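How a Film Gets Its Sounds

When you watch a movie, you hear many sounds at once. A person talks, a door closes, rain falls on a roof, and music plays. Most of these sounds were not recorded at the same time as the picture. They were added later and then joined together. This page explains how the work is done.

What happens on the set

A film set is a noisy place. Lights hum, people move equipment, and trucks pass on the street outside. The sound crew points its microphones at the actors' mouths to pick up the words clearly. Small sounds, such as a cup being put down on a table, are often too quiet to use.

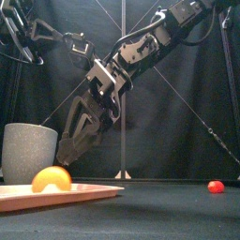
A cup, a pink tray and a small red ball on a dark tabletop.

What is Foley?

Foley is the making of everyday sounds to match a finished picture. The person who makes them is called a Foley artist. The artist stands in a quiet room, watches the film on a screen, and copies each movement in time with it. If a character walks, the artist walks in place. If a character puts on a coat, the artist rubs a piece of cloth near the microphone.

The object used does not have to be the object in the story. Here are some common swaps:

Snow: cornstarch squeezed inside a leather pouch
Horse hooves: two halves of a coconut shell
Breaking bones: a stalk of celery, snapped
Bird wings: a pair of gloves, shaken

Matching sound to picture

Most films show 24 pictures, called frames, every second. Each frame lasts a little less than 42 thousandths of a second. If a footstep is heard several frames after the shoe touches the floor, many viewers will notice that something is wrong. They may not know what the problem is, but the step will look false.

To avoid this, a sound editor moves each recording forward or backward until it fits. The short film "The Ferry at Urnirley" has 2406 separate sound clips, and each one had to be placed this way. Small objects need as much care as large ones. 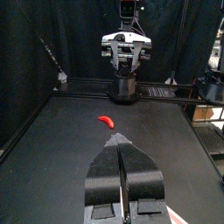
A light tap in the wrong place can spoil a quiet moment, while a loud crash often hides small errors near it.

The three main groups

Editors sort the sounds of a film into 3 groups.

Dialogue is all the spoken words. If a line is not clear, the actor may come back and say it again in a studio.

Effects are all the other sounds that belong to the story, including Foley, engines, weather and animals.

Music is the score, which is written for the film, and any songs that are used in it.

The groups are kept apart for a practical reason. When the film is shown in another language, the dialogue can be replaced and the rest can stay the same.

Mixing

The last step is the mix. A mixer sets how loud each sound should be at every moment. Dialogue usually comes first, so music is turned down when someone speaks – then it is brought back up when they stop. The mixer also decides which speaker each sound comes from. A car that crosses the screen from left to right should be heard moving the same way.

Try it yourself

Ask an adult to help you record a video of a friend walking across a room. Turn the volume off and play it back. Now make the footsteps with your hands in a pair of shoes, and record them as you watch. Play both together. It may take 2 or more tries before the steps line up.

Words to know

Foley: everyday sounds made by a person to match a picture
Frame: one still picture in a film
Mix: the joining of all sounds at the right loudness
Score: music written for a film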